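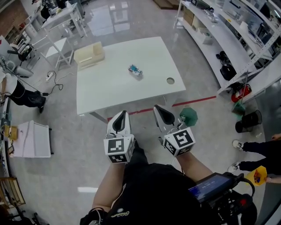
Small workshops lose most of their heat through the floor slab. At Balthorpe, a single-story unit built on bare concrete, sensors were set at 253 points and read twice a day through February. The slab edge ran colder than the center on every reading. The owners priced a full overlay at $2,107 in materials and chose edge insulation instead — rigid board, set 2 feet down along the outer wall. Pitholm, the neighboring unit, has the same slab and no insulation. Its readings will be published alongside the second set from Balthorpe.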